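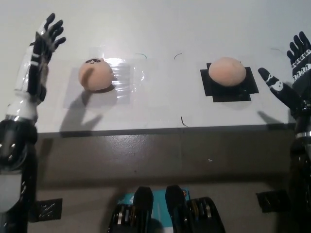
17/11/2023. Notes after the Grerkine listening session, props workshop, Drovmont. What a good day! We played the reunion episode right through to hear what the contestants say they took away from their time in the house, and the edit is so much warmer than the March cut. For the puppet titles I'm now sold on giving the housemates very simple faces: black sunglasses and a small curved smile on a peach foam ball are plenty, and you get a character straight away, where the plain ball next to it is still waiting for one. Keep the drawing that loose for all of them.

Audience clips: 400 sent in through the Buckley page, 5 of them good enough to open the show. My favourite is number 1691 in the log (a gran singing the theme tune in her kitchen, all the verses!).

Sound from Gurmont is still too bright on the applause. Tried rolling off the top and it sat much better under the host's voice. Must do the same on the eviction sting.

To do: ask Gurmont for the dry voice tracks, re-time the titles to the new music, find more black felt.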